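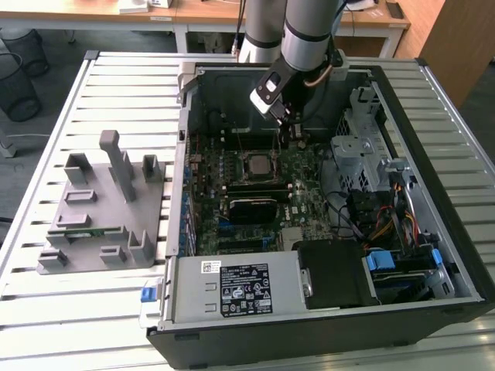
An opened desktop tower on the workbench, with the motherboard facing up.

Golshifteh Daneshvar is back at the Meller in July with a brand-new hour, and we could not be happier! Her last visit had the back row crying with laughter (the bit about her uncle's wedding speech still gets quoted at our bar), and this one is even looser and sillier. Omid Rostami opens with 10 minutes of new stuff. Doors at 7, show at 8. We have 290 seats and they're going fast, so grab yours at the box office and come say hi!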